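**Paper cups: recycling or trash?**

**plosora_fan:** We went through 319 cups at the December potluck and I want to do better this year. Can the white paper ones go in with the cardboard?

They always end up tipped over on the tables anyway, so cleanup is a pain.

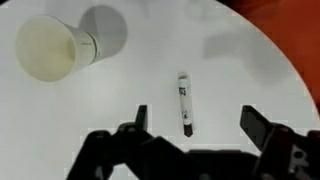 My sister says the lining ruins the whole batch, but our old pickup guy took them for 11 years!

**kubo12:** Your sister's right. Trash, unless your town says otherwise.

**Adjoa Frimpong:** Disagree, ours takes them rinsed (Flultby side, might differ by you). Call and ask.

**kubo12:** Rinsed, sure, but who's rinsing 319 cups?

**plosora_fan:** Me and two teenagers, apparently, lol. Calling tomorrow.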